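Gorkelix: kitchen arm, planning gallery

Trorkuvthorpe, Jun 3, 2021

We are setting aside money for two arms for the training kitchen at Trorkuvthorpe. Before anything is ordered, the layout is being worked through in simulation, and these are renders of the kitchen model. The notes underneath cover what we have decided to pay for and what is still open. 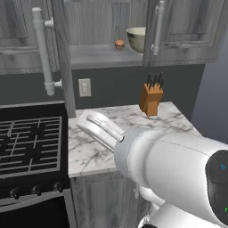 Arm over the marble worktop, wall cupboard open. Fruit and a bowl on the shelf.
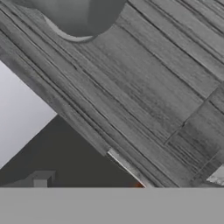 Grey wood grain, close to.

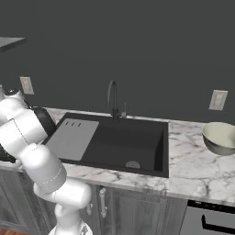 Sink side, with the cutting board across the left part of the basin.

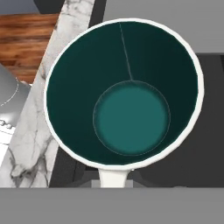
White cup from directly above, teal inside.

All four: renders of the kitchen model, Gorkelix planning stage.

The arm

The quote from Dreßler covers the arm, its controller, the cable set and one day of commissioning. It does not cover the base it stands on, the floor fixings or any electrical work. We had left the base off our first sheet altogether and it has now gone in as a line of its own.

Delivery is nine weeks from the date of order. Building work has to be finished before the crates arrive, as there is nowhere dry on site to keep them. If the order slips past the summer we will ask for a fresh quote and not assume the old price still stands.

We asked for prices on one arm and on two. The second arm is cheaper, but only if both are on the same order. Our preference is still to buy both together, with the second commissioned later. Storage at the supplier's end is a question we have put to them and not had an answer to.

Reach

Most of the simulation time in May went on reach. A wall cupboard and a sink are hard to serve from one fixed position, and each place we tried for the base had something against it. Options on the sheet at the moment:

Fixed base, floor mounted. Cheapest. Means choosing which part of the kitchen matters most.

Base on a short rail. Costs more and needs a level floor along the whole run. The rail also has to be cleaned under.

Wheeled base, locked in place when working. In between on price. Needs a marked parking spot and a check each time it is moved.

The wheeled base is the front runner. We would like to see one in use somewhere before paying a deposit.

Open cupboard doors take up more room than we allowed for. A door that swings out towards the arm needs a clear space kept for it, and that space has to be in the plan from the start. Sliding doors were priced for comparison and dropped on cost.

Gripper

A two-finger parallel gripper is in the budget, with one spare set of fingers per arm. Cups, bowls and small fruit are on the task list, so we want to try more than one finger shape before settling. A suction tool was looked at and left out for this round.

Fingers are a running cost and should be treated like one. They have been moved from equipment to consumables on the sheet, alongside finger pads and wipes.

Software

Girneo is licensed by the seat at £88 a month. We need two seats while the layout is being settled and one after that. There is a yearly rate which works out lower, but the second seat would then be paid for long after we had stopped using it, so we are staying on monthly terms for now.

Our own rule is 100 hours of simulated running on a layout before any money is spent on fixings for it. The fixed base layout has had its hours. The wheeled base has not.

A computer able to run the model at a useful speed is a separate purchase. We are using a borrowed one and it has to go back, so this cannot be put off to next year's budget.

Worktops and fittings

The model has marble worktops. The real kitchen will probably have something cheaper, and the finish matters more to the cameras than to the arm. A shiny top gives reflections, so samples of two matt surfaces have been asked for. Cupboard handles in the model are plain bars and we want the same in the building - they are easy to find in the shops and easy to replace.

No money has been put down for a new sink. The one in the plan stays unless the plumber says otherwise.

Still to be priced

Guarding or a light curtain, depending on what the risk assessment asks for.
Emergency stops within reach of both ends of the room.
An extra power circuit, kept apart from the kitchen sockets.
Service cover after the first year.
Insurance, which needs the final value of the equipment.
Time for staff to be trained. The price for the course is known but cover while they are away is not.

Spend so far

Licences for Girneo, a site visit by the electrician, and the surface samples. Everything else is on quotes. The deposit to Dreßler falls due when the order is signed, and the rest on delivery. We have asked for a small part to be held back until commissioning is finished - they have agreed to this in principle but it is not yet in writing.

More renders will be added to the page when the wheeled base has been through its hours.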